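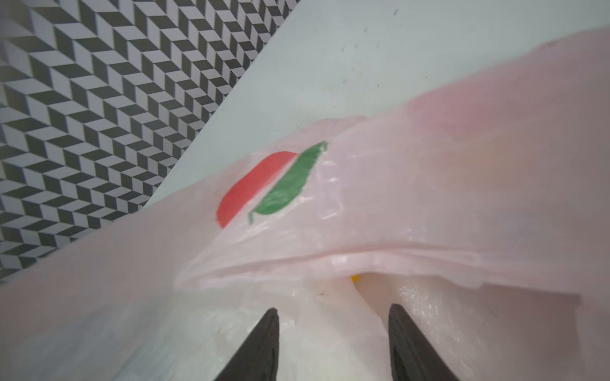
Kirar at the mouth of the pink shopping bag, both fingers at the opening.

Search this gallery Enter keyword Go

Kirar is the gripper I am building at home and, when I need the drill press, in the shared workshop on Hamden Street. I started it in April. The arm behind it is an older project of mine, called Stolia, and it has already moved house with me two times.

My goal is modest. I would like Kirar to take groceries out of a bag and put them on the counter. Boxes and cans were not so difficult. A thin plastic bag is a different matter, as the film folds under the fingertips and the wrist camera has trouble to decide which layer is the upper one. The red and green leaf logo is a help to me, it gives the software something with colour to follow even when the plastic is creased.

The fingers are matte black and become narrower to the tip. This is version 8. Version 5 was too wide and I keep it in the drawer for spare screws. Each finger can press with up to 200 grams before the motor lets go, and I set this limit low on purpose.

All my notes are in the workshop binder, on the shelf marked Crenshaw, together with the wiring colours. If you would like to borrow the finger drawings, please ask for sheet 504 and put it back in the same sleeve.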